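Gallery: Curus playback and labeling tool, cloth handling set

Last updated June 18, 2024

Curus is the software we use to turn hand-held gripper recordings into training data for cloth handling. The pages in this gallery follow the work from the bedroom recordings at Griststead through cleanup, labeling and planning. The two pictures below come from the wide-angle cameras on the grippers, which are the main input to everything else on this page.

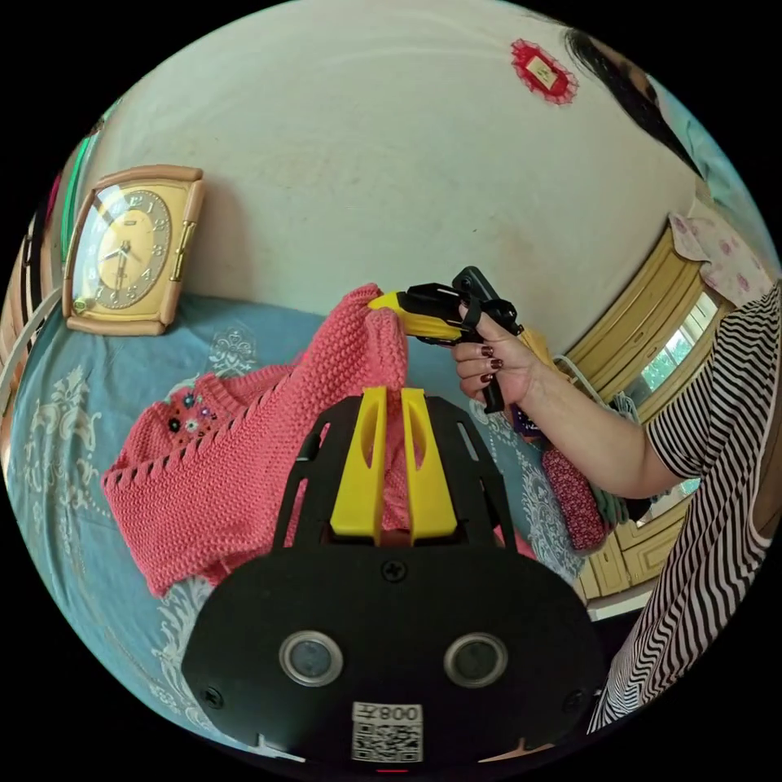
Fold of a pink knitted sweater between the yellow fingers, with a second gripper held above it. Zigzag trim at the neckline.

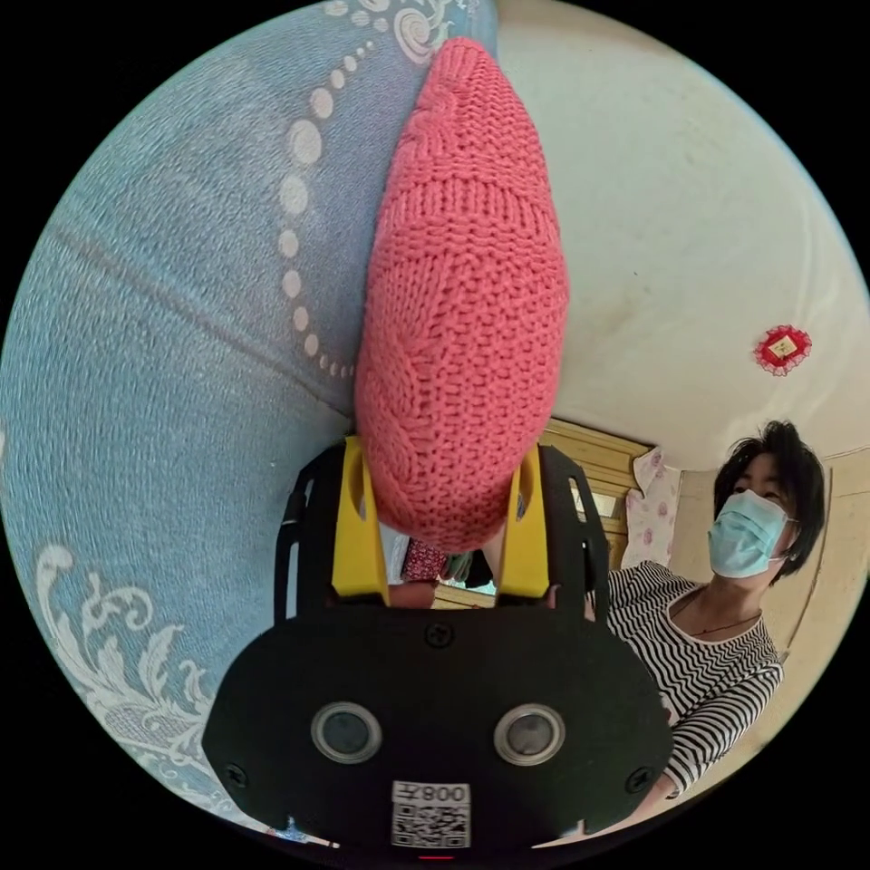 Pink cable-knit cushion, pinched at its lower end.

## What the software reads from these views

The fingers stay in nearly the same part of the view for the whole recording. Curus uses that. It fits the outline of both yellow fingers in every frame and gets the opening width from the gap between them. There is no encoder on the hand-held tool, so this is the only width signal we have.

Soft items make the fit harder. A knit bulges around the tips and can cover the inner edge of a finger. When that happens the fitter falls back on the oval windows cut through the fingers, if it can see them, and marks the sample as low confidence. Low-confidence samples are kept in the file. The training loader skips them by default, and the setting to include them is `keep_low_conf`.

Pink on yellow was a problem in the May build. The color threshold was too loose under warm light and some yarn was being counted as finger. The threshold is now set per recording from the first second of video, before anything is gripped.

## Camera position tracking

Tracking runs on the wide-angle video together with the motion sensor. It likes sharp corners and fixed texture. Printed sheets are good for this as long as they stay flat. Once an item is lifted and the sheet moves with it, points on the sheet drift and pull the estimate along.

Current handling:

- Points on the gripper body are masked out with a fixed template, one per tool.
- Points that disagree with the motion sensor for more than 2 frames are dropped.
- Points high in the view get a larger weight, because walls and door frames don't move.

A plain wall gives the tracker very little. In the Griststead rooms the wall ornaments and cabinet trim do most of the work when the operator tilts the tool up. If tracking is lost, the recording is split at that point and each part gets its own origin. We do not join the parts afterward.

## Two grippers in one recording

Each tool writes its own video and its own clock. Curus lines them up with a short tap at the start, then checks the result against the motion data. Once they are lined up, both paths are placed in one map of the room.

When one tool can see the other, the relative pose can be checked directly. The check is only used for reporting at the moment. The Ouellet branch has a version that feeds it back into the map, but it slows processing a lot and has not been merged.

## Labeling view

The labeling screen shows the video on the left and the width curve on the right. The labeler marks three events: first contact, grip closed, and release. Everything between grip closed and release is treated as one hold.

For cloth we added a field for where the item is held. The choices are edge, corner, fold, end and unknown. "Fold" is used when the fingers close on a raised part of the fabric away from its border. Please use "unknown" if the tips are hidden. Guesses in this field caused trouble in the first release of the set.

The set now has 3,828 labeled holds. Of the object types in it, 37 are soft items such as clothing, covers and cushions.

## Planner output

The planner takes the current view and the last few poses and proposes a short path with a width for each step. It runs in the Broston simulator first. A path goes on to the real arm only if the simulated arm can follow it without hitting a joint limit.

Known issues:

- Paths near the end of a hold tend to open the fingers too early on thick knits.
- The planner has no idea of fabric weight. It treats a light cloth and a heavy sweater the same way.
- Two-arm paths are planned together but played back on separate timers, which can leave one arm a little behind.

## Files

Each recording folder holds the video, the motion data, the tracked path, the width file and the labels. Run `curus check` on the folder before uploading. It stops at the first error, so run it again after each fix. Batches are limited to 100 recordings.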